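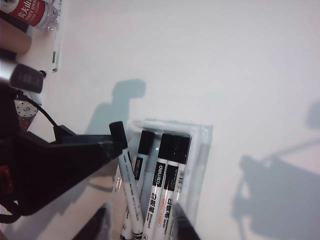

Water bottle with a red label, and a dial with a 5 on it.

Speaker notes – Getting there with everybody still talking. Group travel evening, 9 January 2018

Lights down a bit. Check mic. Say hello, thank Nuwan Barua for the room and the biscuits.

Start with the coach story. August, Kemska, bags on one coach, people on the other. Pause. Let them laugh. Then: took us until after supper to get the two back together, and one lady had her tablets in the hold. So not all that funny. Leads into point one.

POINT ONE – THE BAG YOU KEEP WITH YOU

Tablets. Glasses. Charger. Phone numbers ON PAPER. Change of top. Something to eat that doesn't melt.
Anything you'd cry over, it stays on your lap.
Ask for hands – who has had a case go missing? Usually half the room. Don't let them all tell the story, we've only got the hall until nine.
Labels. One outside, one inside. Surname and mobile, leave the home address off. Hotel name on the inside one, so it can be sent on.
Ribbon on the handle is fine but everyone picks red. Go for something ugly.

Mention: tour company tags are for the tour company. Airline tag is a different thing. Peopel take the airline one off at the first hotel and then wonder why the desk can't help. Keep the little sticky receipt until you're home.

POINT TWO – TRANSFERS

This is the main bit, slow down.

Our trip: fly in, coach to Clalitz, two nights, then on to Kemska by train. On the sheet it looked lovely. What the sheet left out was the walk from coach park to hotel. Uphill. Cobbles. Cases with those tiny wheels.

Questions to ask BEFORE paying the deposit:
How far from drop off to front door?
Is there a lift, and does it go to all floors? (the Clalitz hotel, lift started on the first floor. Up a flight of stairs to reach the lift.)
Who carries the bags, and is that in the price?
What happens if the flight's late – does the coach wait or does it go?

Last one matters most. Get it in an email. Ours said "the driver will use his judgement". He did. He went.

Read out Radu Stoica's reply here, he's happy for me to use it. He runs the coach side at Chiriac, they did our second leg. Gist is: tell us the flight number and we'll watch it ourselves, tell us only the time and we turn up at that time. So give the flight number. Say it twice.

Cost – going by taxi for the stragglers was 382 all in, local money. Split between the ones who missed the coach, which caused a row. Better way: everybody puts a bit in a kitty at the start, pays for that sort of thing, leftover goes on a meal. We had 2,000 in the kitty by the second trip, sounds loads, wasn't, it's not pounds!! Still bought dinner.

If running late SKIP to point four.

POINT THREE – ROOMS

Sharing. Ask early, ask privately. Don't do it by passing a list round the coach.
Snorers know they snore. Give them the chance to say.
Single supplement – haggle. With a group booking there's often one single thrown in at the standard rate, goes to whoever's organising as a rule, but we drew names out of a hat.
Ground floor rooms go to those who need them, then stop discussing it.
Twin is not double. Check when you check in, before the key's in your hand. Had two brothers in law in one bed at Clalitz. (Pause for laugh)

Breakfast times. If you're leaving at six ask for packed breakfasts the night before, by about teatime. Leave it till bedtime and the kitchen's gone home.

POINT FOUR – THE DAY ITSELF

Meeting point: somewhere with a roof and a loo. Not "by the statue". There were 2 statues.
Count heads on, count heads off. Same person counts every time. Mine is Nuwan, he hates it, he's very good.
Give people a free afternoon. Really. Day three everyone is sick of each other. Put nothing on the sheet at all, just a time for supper.
Water. Buy it before you board, coach shops are dear.
Phones – make the group chat before you go, and get the ones who don't do group chats paired with somebody who does.

The Vunance boat trip. Tell this if they look awake. Booked by phone, no ticket, no name taken, turned up and there was a school party of 200 on the jetty with the same slot. We got on the next one and it was quieter, had the top deck to ourselves. But it coudl have gone the other way. Get a booking number. Write it down. Take it with you.

Insurance – short. Don't get dragged into giving advice, I'm not qualified. Just: read the bit about missed connections, declare everything medical, take the emergency number in your hand bag. If they ask which company, say shop around.

POINT FIVE – MONEY AND TIPS

Envelope for the driver, envelope for the guide. Sort on the last night, hand over on the last morning before the bags come off, otherwise everyone vanishes.
Small notes. Airport machines only give big ones. Buy a coffee, break it.
Card machines always ask if you want to pay in pounds. Say no, pay in local.

QUESTIONS

Likely ones:
How big a group? – one coach, no more.
Best month? – not August. Hot, queues, see coach story.
Would you use Chiriac again? – yes, with the flight number.
Do you take children? – never have, don't know.
Is Kemska hilly? – top half is. Stay near the station.

Sheets are on the table by the door, blank rooming list on the back. Sign up paper for next trip next to it, names in pencil please, no money tonight.

Take the extension lead home, it's mine. Hall keys back through Nuwan's door.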